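白いメラミン天板の黄ばみ・くもり、どこまで戻せますか

1 : tamaki_k
築18年の中古を買って、作業部屋に白い天板のカウンターが残っていました。メラミン化粧板だと思います。窓側だけ少し黄色く、手前は全体にくもった感じです。中性洗剤で拭いても変化なし。張り替えは予算的に後回しにしたいので、掃除でどこまでいけるか経験者の話を聞きたいです。
幅は両手を広げたくらい、奥は壁付けです。

2 : 北側の洗面所
黄ばみとくもりは別物として考えたほうがいいです。
窓側だけ黄色いなら日焼けの可能性が高く、表面を洗っても戻りません。くもりのほうは洗剤の残りや手の脂が膜になっていることが多いので、こちらは落ちます。
まずぬるま湯で絞った布で3回くらい拭いて、布に色がつくか見てください。

3 : mokuzai_sato
>>1
本当にメラミンですか。同じ白でもポリ合板だと傷に弱いので、やり方が変わります。
木口(横の断面)の写真か、裏に貼ってあるシールの文字があれば判断できます。

4 : tamaki_k
>>3
裏にもぐって見たらシールがありました。「Stekdale」と、その下に3,063という数字だけ読めます。品番でしょうか。あとはかすれています。

5 : mokuzai_sato
Stekdaleならメラミンのはずです。うちの近所の工務店が昔よく使っていました。数字は色番号か製造番号かどちらかで、自分には分かりません。

6 : Clillbridge住み
メラミンスポンジで一発ですよ。うちの台所の白い天板はそれで真っ白になりました。水だけでいいし安いし、試さない理由がないです。

7 : 北側の洗面所
>>6
それは勧めません。細かい研磨材でこすっているのと同じなので、つやのある面だとつやが消えます。消えた部分にまた汚れが入りやすくなって、半年後に前よりくもります。

8 : Clillbridge住み
>>7
4年使ってますけど別にくもってません。もともとつや消しだからかもしれませんが。

9 : 北側の洗面所
つや消しなら目立たないと思います。ただ、つや消しでもこすったところだけテカることがあるので、やるなら目立たない隅で確認してからにしてください。

10 : gervasio_n
はじめまして、ジェルヴァジオ・ノゲイラ(Gervásio Nogueira)といいます。家具の補修を仕事にしています。日本語がおかしかったらすみません。
メラミンの天板は、表面の樹脂の層がとても薄いです。その下は柄の紙です。研磨で黄ばみを取ろうとすると、紙まで出ます。紙が出たらもう戻せません。お客さんの家で、自分でコンパウンドをかけて茶色い点が出た天板を何度も見ました。
私の手順はこうです。
まず、食器用の中性洗剤を薄めて、やわらかい布で拭きます。
次に、洗剤が残らないように水拭きを2回。
乾いた布で拭いて、一晩おきます。
それでもくもっていたら、消毒用アルコールを布につけて、小さい範囲で試します。
順番を飛ばさないでください。

11 : tamaki_k
>>10
ありがとうございます。一晩おくのはどうしてですか。

12 : gervasio_n
ぬれているときはきれいに見えます。乾いてから判断しないと、やりすぎます。

13 : ななし
重曹は?

14 : mokuzai_sato
>>13
油汚れには効きますが、粉のままこすると傷になります。溶かして使っても白い跡が残るので水拭きが面倒です。自分は使いません。

15 : ななし
母はずっと重曹でやってて何ともないけどなあ。

16 : mokuzai_sato
使い方が丁寧なんだと思います。ダメとは言っていません。

17 : tamaki_k
経過報告です。2019年7月12日、仕事から帰ってから>>10さんの手順で洗剤と水拭きまでやりました。
最初の水拭きで布が灰色になりました。北側さんの言うとおり膜だったようです。
窓側の黄色は変わりません。手前のくもりは乾いてみないと分からないので、アルコールはまだ使っていません。
照明を変えて見比べると、電球色のときは全体が黄色っぽく、昼白色だと窓側の境目だけ分かる感じです。

18 : 北側の洗面所
照明の色は大きいですよね。うちも張り替えようか迷っていた洗面台が、電球を替えたら気にならなくなりました。

19 : holanda通り
便乗ですみません。白い天板は影の出方でもくもって見えることがあります。うちのは前の家から持ってきた板で、同じ面なのに上のほうは明るく、手前に来るほど灰色に沈みます。拭いてもまったく同じです。
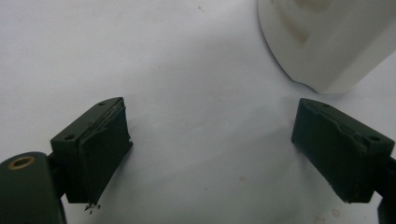 最初は汚れだと思って何度も洗いましたが、昼に部屋の反対側から見たら沈む場所が入れ替わっていました。それで洗うのをやめました。>>1さんも、くもりが残ったら時間帯を変えて一度見てみるといいと思います。

20 : tamaki_k
>>19
それは考えていませんでした。朝と夕方で見てみます。

21 : Clillbridge住み
黄ばみが日焼けなら、もうシートを貼るのが早くないですか。ホームセンターで売っているDesachの白いシートなら130センチ幅だったので継ぎ目なしでいけるかも。

22 : mokuzai_sato
>>21
作業台にシートはおすすめしにくいです。カッターを使えば切れるし、角から浮いてきます。棚板ならいいんですが。

23 : Clillbridge住み
カッターマット敷けば済む話では。

24 : mokuzai_sato
敷かない人が多いんですよ。まあ使い方次第です。

25 : gervasio_n
シートを貼るなら、アルコールで脱脂してから、完全に乾いてからです。シリコン入りのつや出しを一度でも使った天板は、シートがつきにくいです。前に住んでいた人が使っていたかもしれないので、端で小さく試してください。

26 : tamaki_k
続きです。くもりは手前の右側に少し残りましたが、朝見たらほとんど分かりませんでした。夕方は少し見えます。>>19さんの話に近いのかもしれません。
アルコールは隅で試したところ、布に色はつかず、見た目も変わりませんでした。全体にはかけないことにします。
黄色いところにはプリンターを置きます。シートは10月に壁紙を替える予定があるので、そのときにまた考えます。

27 : ななし
プリンターどかしたとき境目がくっきりしそう

28 : tamaki_k
>>27
それはありますね。窓に遮光のフィルムを貼るかもしれません。おすすめがあれば別スレで聞きます。

29 : 北側の洗面所
フィルムは網入りガラスだと割れることがあるので、先にガラスの種類を確認してください。

30 : tamaki_k
網は入っていませんでした。窓の大きさを測ってからスレを立てます。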